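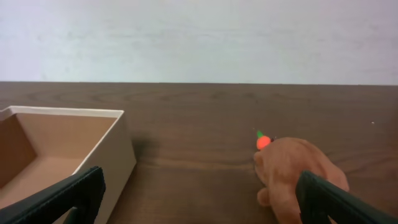
One reader of the last edition objected that a box is a box, and that a section on unpacking printed parts at a table was padding. Fair enough, up to a point. The same reader then asked where to find the replacement for a snapped blade, so the section stays.

4. Unpacking and checking the printed rotor

The Tuvamura rotor is supplied as a single 3D-printed piece. The Parsa leaflet that comes with it says the part is "ready to fit". Treat that as a hope and do the checks below before you go anywhere near the housing.

4.1 Clear a table and put the open box at one side of it. A wooden table is fine. The leaflet recommends a Dronus work mat, which we tried and could see no use for.

4.2 Take the rotor out by the rim. Do not pull on the fins - they are the thinnest part of the print and the first to go.

CAUTION: The points can be sharp where the print has left a whisker of plastic. Wear thin gloves if you intend to run a finger round them.

4.3 Look into the box again before you fold it flat. The two spacers are small and end up under the flap more often than you would think.

4.4 Lay the rotor down with its round face towards you and look at the curved blades from the hub outwards. Fine ridges are normal in printed plastic and need no sanding, whatever the Grumavus forum tells you. A gap you can get a fingernail into is a fault.
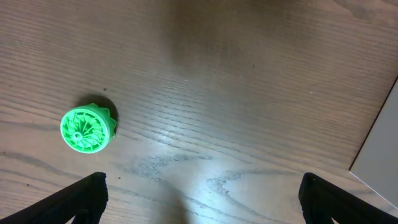 4.5 Turn the rotor over and check the back of the hub. The batch number should be there. Parts from batch 366 had a tight bore and should be sent back. Parts from batch 871 are supposed to have cured this, and so far we have had no complaints, though it is early days.

4.6 Try the rotor on the shaft by hand. It should slide on with a light push. If it needs a mallet, stop.

Note: The leaflet suggests warming a tight rotor in hot water. We don't. It may well go on, but there is no telling what shape it will be once it cools.

4.7 Spin it gently and watch the rim from the side. A slight wobble will do no harm at low speed. If the rim touches the housing at any point, take the rotor off, turn it half a turn and try again. Should it still touch, the part is out of true and no amount of shimming will put it right, in our experience.

4.8 Put the rotor back in its box until you reach section 7. Left on a table it will be knocked off sooner or later, and the guarantee does not cover that. We asked.

Storing a spare

Keep it out of direct sun and off the radiator shelf. The box it came in will do.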